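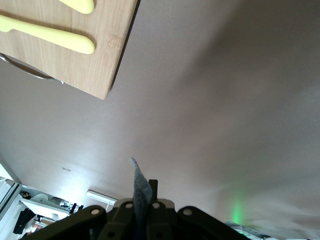
Attachment 1: board and pale yellow utensils

Ticket: Board marks and sticky handles after washing up
Product: Flamby kitchen starter set (wooden board plus yellow utensils)
Opened by: Dilek Keskin
Handled by: Petronella Pretorius, Peltmont kitchen help desk
Status: Solved

Dilek Keskin wrote:

Hello! First of all I love this set, I use it every single day and the yellow cheers up the whole kitchen. But I've got 2 problems and I'd be so grateful for some help.

The board feels furry when I run my hand over it, mostly near one corner. It was lovely and smooth when I got it. Also the utensil handles have gone tacky – not dirty, I've washed them over and over, they just grab at my fingers. The tacky feeling doesn't show up in the picture, but the board and the handles do.

I wash everything by hand in the sink with Polat liquid. No dishwasher in the flat. Is it ruined??

Petronella Pretorius replied:

Hi Dilek, thanks for such a clear message, and no, nothing sounds ruined! I'm fairly sure we can get both back to how they were.

The furry feeling is raised grain. Wood takes up water, the fibres lift, and they stay up when it dries. A couple of questions before you do anything:

Does the board ever sit in the washing-up water, even for a few minutes?
Where does it dry, flat or standing up?
Do you keep the utensils near the hob or near a bottle of oil?

Dilek Keskin wrote:

Oh dear. Yes to the first one, it goes in with the plates and I get to it last. It dries flat on the worktop. The utensils live in a pot right next to the cooker, and I do fry a lot!

Petronella Pretorius replied:

Brilliant, that explains a lot. Try this.

Board
Let it dry fully, standing on its long edge, overnight at least. Rub it very lightly along the grain with fine sandpaper, then wipe off the dust with a barely damp cloth. Once it's dry again, rub in food-safe mineral oil on both faces and all the edges. Leave it until morning and buff off whatever hasn't soaked in. Leave the knots alone, they're part of the wood.

Utensils
I think you've got a thin film of frying oil on the handles. Washing-up liquid on its own often smears it about. Mix bicarbonate of soda with a little water into a paste, rub it over the handles with your fingers, leave it for a few minutes and rinse with warm water. Please skip the scouring pad, as it will dull the plastic.

Dilek Keskin wrote:

The paste worked!!! I did the handles first because I was impatient and they're like new, I keep picking them up. The pot has moved to the shelf by the window.

Board is sanded and oiled once. Much smoother, but that one corner is still a tiny bit rough. Should I sand it harder?

Petronella Pretorius replied:

So pleased about the handles! Don't press harder, just do the same light sanding again on that corner and give it a second coat of oil.

Dilek Keskin wrote:

Second coat done and the corner is smooth. I'm going to do my mum's board next – hers is in a far worse state. Thank you so much, please close this.

Ticket closed by Petronella Pretorius, 2021-03-13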